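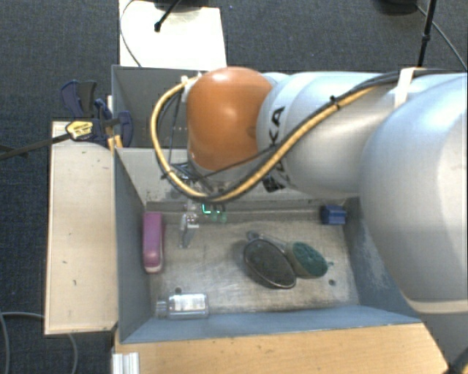
Choir Room Moves Upstairs in July

The Visulberg Community Choir will rehearse in the upstairs hall on Lévesque Street starting in July. The ground floor room is getting a new heating system, and the work is expected to last into the fall. Rehearsal still begins at 7 p.m. and ends at 9, with a short break at 8.

The upstairs hall seats 62, so everyone will fit, but the altos and basses will have to trade sides. Ginette Hiebert has drawn up a new seating plan and will tape it to the door. If you can't manage the stairs, use the elevator at the back entrance. You need a key for it after 6 p.m. – call Ginette the day before and she will meet you there.

Music folders have been renumbered. There are 142 in the cabinet, and 14 are still out from the spring concert. Most of the missing ones are the green folders with the French folk songs. Please look in your car and your piano bench. Folders can go back in the box by the coat rack or to Thérèse Morin at any rehearsal.

The fall program is nearly set. Clifford Tremblay has chosen 12 pieces, including two that we last sang when the choir still met at the school. He would like a small group for the opening number, four or five voices to a part. No audition is needed, but you should be able to come half an hour early through September. Tenors are especially welcome, as we are down to six.

Parking behind the building will be tight while the heating crew is on site. The lot across the street is free after 5 p.m. Please leave the two spaces nearest the back door open for people using the elevator.

Dues are the same as last year and can be paid at the break. Tanner Cloutier will be at the table near the window with the receipt book.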